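Home | Machines | Service | Spare parts | Training | Contact

Resar single-arm washing cell - setting up and care

The Resar is a mobile machine with an arm for work at a household washbasin. It handles small hand washing: a few pieces of cloth at one time, in the bowl, with normal soap. This page is for customers who have received their machine and want to prepare it at the basin, and for those who must keep the arm in good condition after the first weeks. The full manual is delivered with the machine. Please read it also.

Before you begin, look at the basin itself. The Resar works best with a basin on a cabinet, with a wide flat rim and a deep bowl, and a mixer tap standing at the back. Take away soap dishes, cups and toothbrushes from the rim. The two cabinet doors should be closed during the work. If their handles are long, check that the base does not touch them when it comes near.

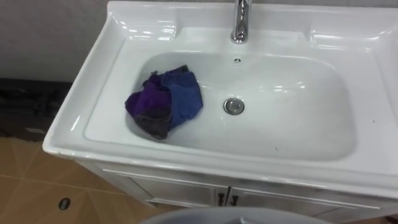 Resar Service Department, Skellport

Place the cloth in the bowl before the water. We advise to put it to one side, so that the drain stopper stays free and you can see if it is well closed. Small pieces of dirt on the white ceramic are not a danger for the machine, but wipe them away if they are hard, as sand can scratch the glaze when cloth is pushed over it.

Position of the base

Drive the machine slowly to the front of the cabinet and stop when the distance on the display is 40 mm. Put the brake on. On ceramic tiles the wheels can rest in a grout line, and then the machine stands a little turned. If this happens, move it back and come again from a small angle.

The arm should come to the bowl from the left side. From there the elbow has enough room and the tap does not disturb the wrist. When the wall is very close on the left, please ask us for the other mounting plate (order number 56).

Water and soap

Fill the bowl by hand to below the overflow hole. The machine does not open the tap. Use little soap - too much foam makes it difficult for the camera to find the edge of the cloth. Cloudy water is normal and the program can work with it. In our workshop in Skellport we let every new arm make 500 pressing movements before it is packed, and we use a cheap liquid soap for this.
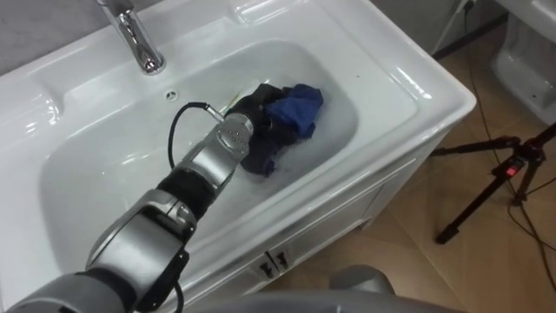
Pressing cloth down in soapy water, with the arm entering from the left.

The pressing force is set at level 3 when the machine leaves us. For thin cloth you may go down one level. Please do not go higher without speaking with us. The stopper and the bottom of the bowl must not receive the full force of the arm.

The cable at the wrist

Most questions which Hui-mei Shih receives on the service telephone are concerning this cable. It leaves the wrist by a small metal connector, makes a wide loop and returns along the side of the arm. The loop must stay wide. Some customers fix it tight to the arm with tape, because they find it looks more tidy, and after some time the connector becomes loose. Leave it free.

To change the cable:

1. Lower the arm to the rest position and switch off at the main switch.
2. Dry the wrist and the connector with a soft cloth.
3. Pull the connector straight out. Do not turn it.
4. Put in the new cable and make the loop as the old one was.
5. Switch on and move the wrist slowly through its whole range, without water in the bowl.

If the cable pulls at any point in step 5, the loop is too short.

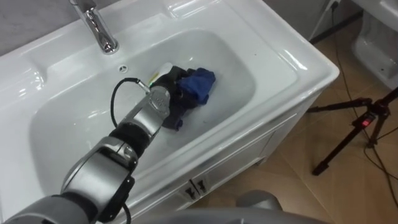

Annick Delorme, service technician

After the work

Let the water out by hand and rinse the bowl. Soap that dries in the screw holes of the wrist is hard to remove later, so clean them the same day with a small brush and clear water. Never use a water jet. The joints higher on the arm need only a wipe. Look also at the black bands between the metal parts. A white line there is dried soap and can be cleaned; a crack must be reported to us, and the arm should stay out of the water until we have answered.

Cables on the floor should go along the wall as far as possible, and not pass under the wheels.

Spare parts

Wrist cable with connector: from stock in Skellport.
Screws for the wrist cover: sold as a set only.
Mounting plate 56: on order, normally ready in May for this year.
Customers in Riviere can collect parts from our partner Eststead. Ask for Emmett Nakamura at the parts desk, and bring the number from the plate on the base.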